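Search this site
Enter keyword
Go

Print this page | E-mail this page

Table check: dish rack, cups and plates, cables
Skusia shared work room, second floor
15/05/2022, by the room safety contact
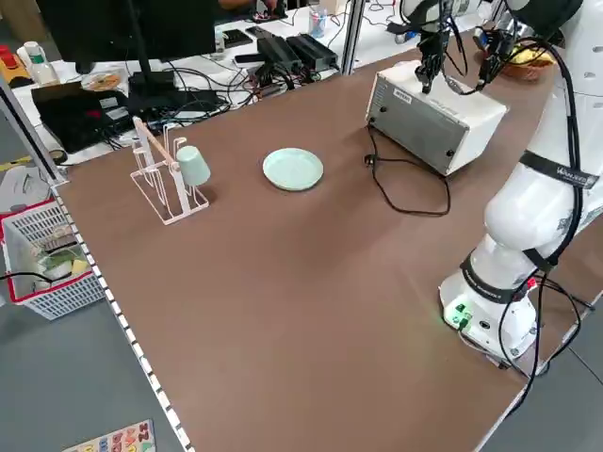
A remark came from the Gendano side that the dish rack should go back to the kitchen and not stay on a work table at all, because water and electricity do not like each other. I agree with the second half of this. For the first half, please read point 2.

The check was made in the morning, before people started their work. I write OK, To do, or Not checked. Comments are under each point.

1. Rack stands on a flat place, with its whole base on the table
OK. The white wire rack has a rectangular base and it stands on the brown table top, on the left side, near the perforated metal rail. Please do not put it on top of the rail. I tried it and it rocks.

2. Rack is used for dry dishes only
To do. We still have no written rule. My proposal: wash in the kitchen, dry with a towel, and only then bring the piece to the rack. If you see drops under the rack, wipe them first and look for who did it later. If we cannot keep this rule until July, I will support moving the rack to the kitchen.

3. Cups hang upside down on the prongs
OK. The pale green cup is on the right prong with the opening toward the table. One cup on one prong, please. Two cups on the same prong will knock together and the edge can chip.

4. Nothing is laid across the rack
To do. A light wooden stick is leaning over it. It is not dangerous, but a person who takes the cup with a fast hand can pull the stick too. Long things go in the drawer under the window.

5. Plates are not left lying on the table
To do. The green plate was on the table beside the rack, toward the middle. Its place is the shelf. The Ditix plates are sold in a set and we cannot buy only one, so a broken plate costs us the full set.

6. Power cables are away from the dishes and not loose on the table
To do, and this is the most important point today. The black cable from the white and gray box makes loose loops over the table and its small plug lies on the surface. When it is not connected, please roll it and close it with a Velcro strip. There is a bag with 6 strips in the Kerr cabinet, top drawer.

7. Cables at the edge of the table
To do. Black cables hang down by the right side, beside the white base. Walk with care there, specially if you carry dishes. I will ask for 3 more clips.

8. Desk behind the table
To do. The cables by the laptop are in a tangle. Also two power adapters and a phone are lying there. Please keep adapters where air can go around them, and do not cover them with papers or towels.

9. Edges of cup and plate, cracks
Not checked. I had no time to turn every piece in good light. Next time I will begin with this.

10. Floor under the table
Not checked, same reason.

Open points: 2, 4, 5, 6, 7, 8. Point 6 should be closed the same day. For the others you have 3 working days. Write your comment under the point number, and please do not delete the old comments, also when the point is closed.

Print this page | E-mail this page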